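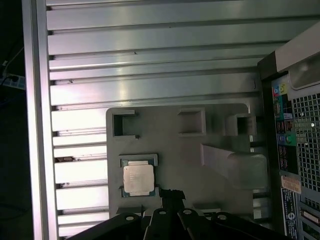

I've been making wall shelves for the Pirnix storage system since March, and the Tralden is the one I always wanted for my own shed. It's a small steel shelf that hooks on to the rail you've already got, so there's no drilling and no hunting for the spirit level. I do like a ridged metal surface — those long silver ridges, with the thin dark shadow lines between them, are pretty much the look I had in my head when I drew the front lip. Mine has five shallow grooves pressed into it, which also stops pencils rolling off (a big thing in my house).

The Tralden is 281 mm deep and comes in one width for now. Florian Lehner does the folding for me and he's very fussy about corners, so you won't catch your sleeve on one. It'll happily hold 20 kg if both hooks are properly seated. Push down until you hear the click!

Colours are Gasser grey and plain white. I did try a green but it looked like a hospital, sorry.

It fits Pirnix rails with the square slots only. If yours are the older round ones you'll want the Hamham adaptor, sold separately, two per shelf.

In the box: one shelf, two hooks, four felt pads. Wipe clean with a damp cloth, no scouring pads please.

Page updated Sep 7, 2018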